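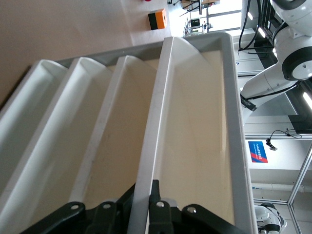
Section 2. Cleaning and Placing the Drawer Tray

The Stuline tray is supplied in one piece and requires no assembly. It should be emptied and cleaned before it is placed in a drawer for the first time, and again whenever its contents are rearranged. Smudges and scuff marks on the inner surfaces, such as those on the tray shown, do not affect its use. The widest compartment, at the side, is intended for serving utensils.

Support > Kitchen Storage > Stuline > Tray Guide

Previous | Contents | Next | Print

1. Remove all items from the tray.
2. Wash the tray by hand with warm water and mild dish soap. Wipe along both sides of each divider.
3. Rinse and dry completely.
4. Lower the tray into the drawer with the raised rim facing up.
5. Close the drawer slowly and check the clearance.

CAUTION: Do not lift the tray by its dividers.

NOTE: Drawers in the Geltmont series require liner part 397.

Clulleo Household Products. Revised November 3, 2023.

Comments (2)

Does the liner go in before the tray or after? Step 4 doesn't say.

Mine was tight at the back of the drawer. I turned it end for end and it fit.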